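Pidden, Book 3 – my review

I read the first two Pidden books in one long weekend and then had to wait ages for this one, so I went in with my hopes far too high. Reader, it mostly got away with it.

We pick up where the last one left off, with Clova stuck on the wrong side of the salt gate and the rest of the crew arguing about whether to go back for her. (They do go back for her. It's on the blurb, I'm not spoiling anything.) The arguing takes up the first 40 pages and I enjoyed every one of them, because this lot are at their best when they're hungry, cross and crammed into a boat that's too small.

Then they land at Diltine and the whole book changes.

Diltine is a drowned town that comes up for air once a month, and the people who live there just carry on as if that's normal. They hang the washing out. They open the bakery. They have 11 hours before the water comes back and they spend a good chunk of it queuing for buns! I loved it so much. The author never stops to explain how any of it works and I didn't want her to, I just wanted to stay in the queue and listen to people moan about the price of flour.

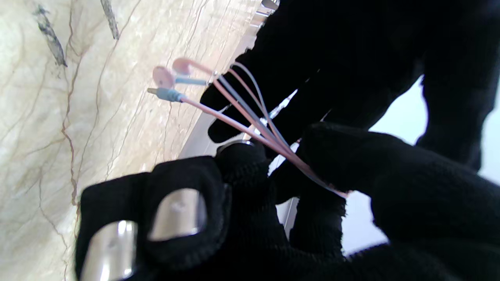 Of course something is living under the town hall, and of course Jin is the one who goes down to have a look. Jin has been my favourite since book one and I was braced for the worst from the moment the lantern went out. The cellar chapter is properly creepy – I read it on Thursday night in bed and then had to put the landing light on like a six-year-old. What got me was the sound of the thing. You don't get a good look at it for ages, you just hear it copying people's voices and getting the words slightly wrong. Horrible. More please.

Now for the grumbles, and there are a couple.

The middle drags. Once Jin is back up top there's a long stretch where everyone sits about in the mayor's parlour working out a riddle I'd solved before they'd poured the tea. I'm rubbish at riddles, so if I got there first then something has gone wrong. I also think the tide priests needed another chapter or two. They turn up, they're sinister, they wear those brilliant hats, and then they're gone and we never find out what they wanted with the bell. Maybe that's being saved for book four but it felt a bit like someone had forgotten to pack it.

And the talking heron. I know people love the heron. I don't love the heron. It had one good line in book two and it has been living off that line ever since.

The ending though! It all goes off on page 214 and I don't think I blinked until the last chapter. Clova makes a choice that I shouted at, out loud, and then two pages later I could see exactly why she'd made it and felt bad for shouting. She's grown up such a lot over 3 books and it's been done so gently that I only noticed when I flicked back through the first one afterwards.

Can you start here? I wouldn't. There's a recap of sorts at the front but it's short and it leaves out the business with the ferryman, and you really do need the business with the ferryman.

Four stars from me, and it would have been four and a half without the bird.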